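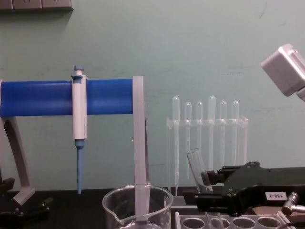 Perguntaram-nos logo na primeira reunião, ainda antes do café, se depois disto o pessoal da bancada passava a ir ao laboratório só para regar as plantas. A resposta curta é que não. A resposta comprida ocupa o resto desta página, juntamente com o preço, que deixámos para o fim como toda a gente.

Tam – estação de bancada de dois braços
Costari, automação para laboratórios pequenos
Referência 2605

O Tam faz o trabalho de vidro que ninguém pôs no currículo: pegar num tubo de ensaio, levá-lo até ao copo, pousá-lo no suporte, ir buscar o seguinte. Trabalha numa bancada normal, com o material que já lá está. Não exige tubos especiais nem uma sala nova, e dispensa a inauguração com fita, embora dois clientes tenham insistido nela.

É lento. Uma técnica com pressa ganha-lhe sempre, e as técnicas gostam de o demonstrar às visitas. A diferença nota-se lá para as quatro da tarde, quando a técnica já está farta de tubos e o Tam continua exatamente à mesma velocidade pouco impressionante.

O que muda para quem lá trabalha

No laboratório de Fundcombe, onde a primeira unidade está em serviço desde novembro, a escala mudou menos do que se temia e mais do que a direção tinha prometido. As pessoas que passavam a manhã a transferir tubos passaram a preparar as séries, a verificar os resultados e a discutir com o programa de registo, que já existia antes de nós e pelo qual declinamos toda a responsabilidade.

Apareceu também trabalho novo. Alguém tem de repor o material, ensinar posições quando se troca de suporte e decidir o que fazer quando um tubo fica torto. Convém que essa pessoa tenha horas atribuídas para isso. Em Fundcombe não tinha, durante as primeiras semanas, e a tarefa foi parar a quem se sentava mais perto. Hoje consta da escala, com nome e substituto.

Há ainda a questão da arrumação. Um ser humano encontra o copo mesmo que o tenham empurrado um palmo para o lado. O Tam espera encontrá-lo onde o deixaram, e esta expectativa, bastante razoável, já provocou mais conversas entre turnos do que qualquer circular interna. A bancada está mais arrumada. O ambiente, dizem-nos, também já recuperou.

O que vem na caixa

Dois braços com punho e cablagem
Uma pinça de dois dedos, preta, com ponta reta
Suporte de câmara e respetiva fixação
Comando de ensino, com o botão de paragem onde a mão o procura
Manual impresso, a pedido de quem já tentou ler um PDF com luvas

Micropipetas, copos e tubos não estão incluídos. Partimos do princípio de que um laboratório os tem.

Compatibilidade

A pinça aceita tubos de ensaio de vidro comuns, incluindo os que estão no fundo da gaveta e de que já não se sabe a marca. Os programas de origem contam com uma fila de 6 posições; filas maiores configuram-se no comando. O adaptador Brodby, vendido à parte, permite fixar suportes mais leves à bancada – recomenda-se a quem tem suportes que deslizam e pouca paciência.

Instalação

Reserve um dia. De manhã montam-se os braços e afasta-se da bancada tudo o que não lhe pertence, operação que costuma demorar mais do que a montagem. À tarde ensinam-se as posições, com a presença das pessoas que vão trabalhar ao lado do equipamento. Já fizemos instalações só com as chefias na sala e tivemos de voltar.
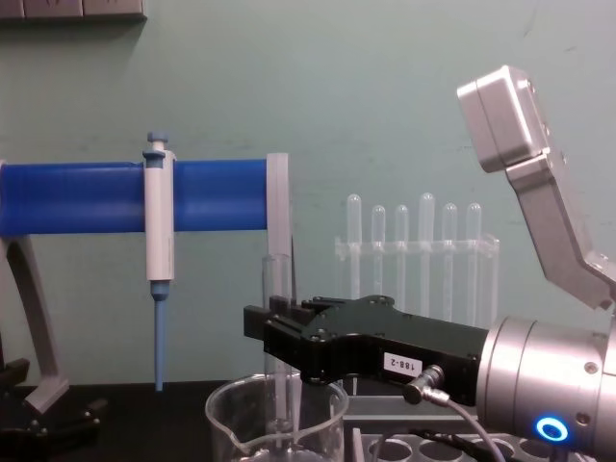 Segurança e convivência

Os braços param ao contacto. Mesmo assim, pedimos que não se aproveite a passagem para ir buscar uma pipeta a meio de um ciclo: prima pausa, tire o que precisa e retome. A avaliação de risco do posto é da responsabilidade do laboratório, e enviamos um modelo preenchido até onde podemos preenchê-lo.

Assistência

A formação inicial inclui cerca de 31 horas, repartidas como o laboratório preferir. Sugerimos guardar uma parte para o segundo mês, altura em que surgem as perguntas boas. O apoio telefónico funciona em horário de expediente e é atendido por pessoas, pelo menos até ver.

Preço

Aluguer mensal de 1784 euros, com manutenção e deslocações. Preço de compra sob consulta. O adaptador Brodby é faturado à parte, e as plantas continuam a cargo do cliente.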